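Route notes: Dolan Station to the Zukari Overlook

20 September 2023

The overlook trail north of Dolan was reopened in May after two seasons of work on the lower bridge, and several readers have asked for current directions. The notes in the old trail leaflet are out of date in two places, both described below.

Start at Dolan Station, on the side with the ticket machine. Leave by the ramp, turn left, and follow the sidewalk past the feed store to the end of Allotero Street. The pavement stops at a metal gate. The gate is kept closed for cattle but is not locked. Close it again after passing through.

Past the gate the track runs level beside the creek. The surface is crushed stone for the first stretch and packed dirt after that. Strollers with large wheels can manage the stone section. The old leaflet sends walkers across the creek at the ford. The ford is no longer signed, and the bank on the far side has slumped. Continue instead to the new footbridge, which has a deck 40 inches wide and a handrail on the upstream side only.

From the footbridge the trail enters the woods and climbs 195 feet by a set of switchbacks. The grade is steady. Roots cross the path at the second and fourth turns, and the ground there holds water for a day or so after rain. A bench has been placed at the top of the last turn, facing west.

The second change is at the junction above the bench. The leaflet shows three paths. The middle one has been closed and planted over, and only the left and right paths remain. The right path goes down to the Wokance parking lot. The left path goes to the overlook and is marked with yellow blazes at eye level. The blazes are painted for walkers going up – on the way down they are harder to pick out, so note the junction when passing it.

The last section crosses open grass and then bare rock. The overlook stands at 1,585 feet. On a clear day the view takes in the reservoir, the rail line, and the long ridge behind Wokance. There is a low stone wall on the east side and no barrier on the south side, where the drop is steep.

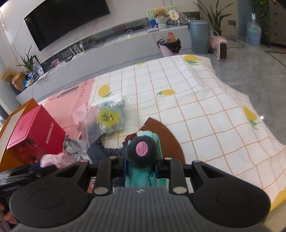 Return by the same route, or take the right path at the junction to Wokance. The Wokance descent is shorter but steeper, with loose gravel near the bottom, and poles are useful there. The Zukari shuttle stops at the parking lot entrance and runs back to Dolan Station. It takes cash and cards, and dogs ride free if leashed. The last departure is earlier in winter, so check the board at the station before setting out.

There is no drinking water after Dolan Station. Restrooms are at the station and at the Wokance lot – the ones at the lot are locked at dusk. Phone signal is good as far as the footbridge, poor on the switchbacks, and good again on the open grass.

Allow 2 hours from the station to the overlook at a moderate pace, not counting stops. Corrections to these notes can be left at the newsletter desk.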